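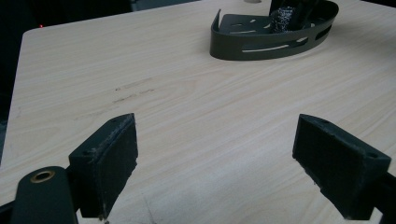
Posted in September by the Lakex office

Most adult evening schools promise to change your life. We teach bookkeeping, and we doubt it changes anyone's. Lakex opened in Macedo with 4 classrooms and a landlord who expected us gone by spring. We spend very little on looks. A pale table with a wood grain and a rounded corner is as fancy as our furniture needs to be, and we would put the money into teaching hours anyway.

A course runs 80 hours. We don't believe in the weekend kind – we tried one, and people left with a certificate and no idea how to close a month.

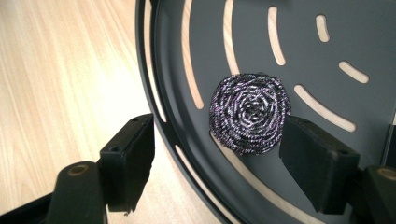 The certificate itself is worth less than schools like to say. Some employers in Grevance ask for it, plenty don't. Ask yours before you pay us.

We have taught 4000 students. How many got better jobs? We don't know, and we are wary of schools that say they do.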